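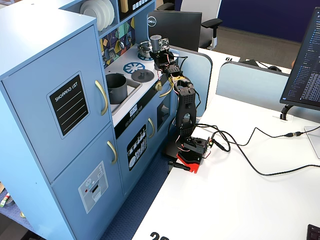
How to keep a shopping list your whole household will use

I started keeping a proper list one February, after I'd come home with a third jar of cumin and no milk, and I've been fiddling with the method ever since. It takes ten minutes to set up, so put the kettle on first.

Step 1. Pick one spot for it, and make it the fridge door if you possibly can. You're standing there anyway when you notice the butter's nearly gone. Tie a pen to it (a short string, or it ends up in the door seal).

Step 2. Write things down when you open the last one, and don't wait until it's empty. This was the hardest habit in our house, I must say, and it took the children a good while longer than it took me!
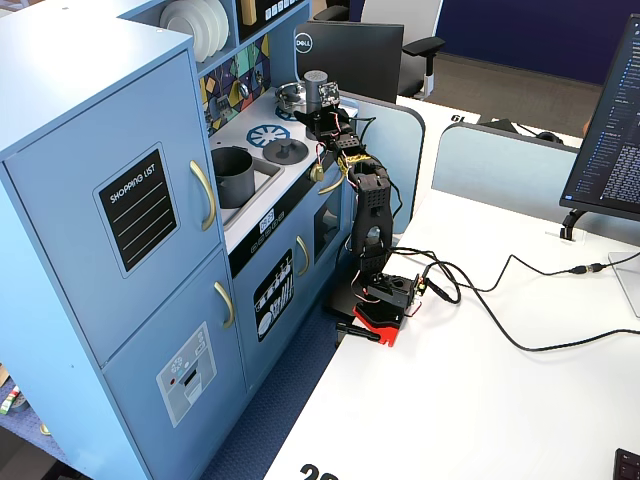
Step 3. Before you shop, copy the list out in the order you walk round the shop. Mine goes vegetables, bread, tins, fridge things, then freezer, and it saves me trailing back for onions.

Step 4. Put amounts next to anything you cook with. "Cheese" is no help to whoever is doing the shopping, but "cheese, 200 g, for the pie" gets you the right thing.

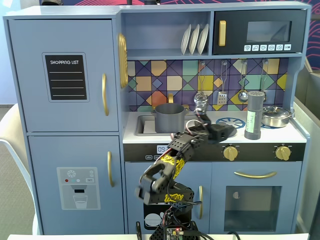 Step 5. Keep a second, smaller list for the dull things like foil and bin bags, and look at it once a month. My friend Giang Kiều keeps hers inside a cupboard door, and I've happily copied her.

Step 6. When you get home, wipe the list clean or start a new page straight away, and carry over whatever the shop didn't have.
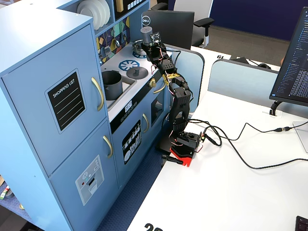 A shopping list on the upper door, at play kitchen size.

If little ones want to join in, let them draw the apples and eggs. You'll soon learn to read it.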